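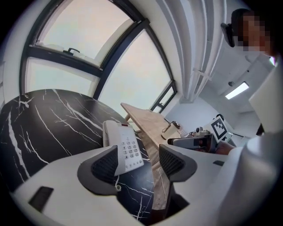 Honent Contact Forms and Call Tracking: Review After One Season

By Beathag Leckie

I run the office side of a small upholstery and furniture repair shop, and the website is part of my job whether I like it or not. It has 16 pages, a gallery that loads slower than it should, and a contact page that used to be a plain email link. Last winter we were getting plenty of visits and very few inquiries, so I went looking for something to put between the visitor and our inbox.

I tried two products. Tustard was the first and I gave up on it. Honent was the second and we still pay for it. The review covers Honent, with Tustard mentioned where the comparison is useful.

What it does

Honent is a form builder with call tracking attached. You make a form in their editor, paste a line of code into your page, and the form shows up in place. If you want the phone side as well, they give you a forwarding number for each page or campaign, and calls to it ring through to your regular line. Both kinds of inquiry end up in one list, with the page the person was on when they got in touch.

It also does chat. I turned chat off on the first day. We have two people in the workshop with glue on their hands and one person in the office, and a chat window that goes unanswered is worse than no chat window.

Setting it up

Our site runs on a builder called Iketti, which lets you paste code into a block but strips out anything it doesn't recognize. The Honent form worked on the first try. The call tracking did not. The forwarding number replaced our real one on the home page and nowhere else, and I spent most of a Tuesday finding out that Iketti treats the footer as a separate template. Honent's help page for Iketti covers the header and doesn't mention the footer at all. Support answered my email the same afternoon with the right instructions, and after that it was a ten-minute fix.

If your site is on something more common you may not run into this. I can only report on what we have.

The form editor is easy. You drag fields in, rename them, and mark which ones are required. Our form asks for name, phone or email, what the piece is, and an optional photo upload. I started with nine fields and cut it down to four. The longer version got more half-finished entries than complete ones, which I know because Honent shows you where people stop. Most of them stopped at the question asking for a budget. I took that question out and haven't missed it.

Spam

On the old email link I was deleting junk every morning before I could find a real message. Honent's filter catches most of it and puts it in a separate folder. It is a little too strict. In the first month it held back a message from a restaurant that wanted booth seats redone, apparently over the link to their menu. You can lower the setting, and I did, and now one or two bad ones get through each week. I still look in the spam folder on Fridays.

Tustard's filter was the reason I dropped it. It asked visitors to solve a picture puzzle before sending, and three of our regular customers called to complain that they couldn't get past it. One of them had been trying to send us a repeat order for dining chairs. The puzzle could be removed only on the highest plan.

Call tracking

I expected to drop this part after the trial and ended up using it more than the forms. A lot of our customers are older and would sooner call than type. Before, I had no idea whether a caller had seen the website, the sign on the van, or the ad in the church bulletin. With a separate number for each, I could see that the slipcovers page was bringing in calls and the leather repair page was bringing in almost none.

I rewrote the leather page in June. It had opened with a long paragraph on the history of the shop. I moved that to the bottom and put the kinds of repair we do at the top, with starting prices. Calls from that page picked up afterward. It may also have been the time of year, and I wouldn't swear to the cause.

There is a short delay when a call is forwarded. The caller hears one extra ring, and on my end there is a pause before the line connects. Twice I have said hello and heard nothing back for long enough that I nearly hung up. You get used to it.

Call recording is included and switched off by default. I left it off. Check the rules in your state before you turn it on.

Reports

The reports page is the weakest part. It opens with a big number for total inquiries and a graph underneath, and the graph counts repeat calls from the same person as separate inquiries. The first full report told me we'd had 312 inquiries. When I took out the repeat callers, the wrong numbers, and the suppliers, the real figure was 200. That is still more than I had been able to find in the old inbox for the same stretch, but it's a big difference if you are making decisions from it.

There is a setting to merge repeat callers. It is under Account and not under Reports, and it doesn't change anything already recorded. Turn it on before you do anything else.

You can export to a spreadsheet. The columns come out in an odd order, with the date split in two, so I have a saved sheet that I paste everything into. The weekly summary email is fine and is the only thing the owner reads.

Connecting to other software

We keep customer records in Tosh, and Honent is supposed to send new inquiries over automatically. It does send them. It puts the whole message in the address field, though, and I have to move it by hand. Support said a fix was on the list. That was in the spring and it hasn't changed. If the connection to Tosh is your main reason for buying, wait.

Price

We are on the middle plan, billed monthly. It includes 4 forwarding numbers, which is one more than we use. Extra numbers cost more, and so does a second user login, which I think is stingy on a paid plan. The lowest plan has forms only. There is no setup fee, and I was able to change plans from the account page without having to speak to a salesperson.

They do email a lot during the trial. I got messages promising to double my leads, triple my leads, and in one case transform my business overnight. It stopped once I unsubscribed.

Good points

Forms are quick to build and work well on phones.
Shows where people quit a form.
Separate numbers for each page or ad.
Support replies the same day, in plain language.

Bad points

Repeat callers inflate the totals unless you find the setting.
Tosh connection puts text in the wrong field.
Help page for Iketti is incomplete.
One login only on the middle plan.

Who should get it

A shop that takes most of its work by phone and wants to know which pages are pulling their weight will get its money's worth. If all you need is a contact form, the one that comes with your site builder is probably good enough, and you can spend the money on better photos. Anyone with a sales team of more than a couple of people will run into the login limit right away.

I have us down to renew through next spring. If the Tosh problem gets fixed before then I'll add a note at the bottom of this page.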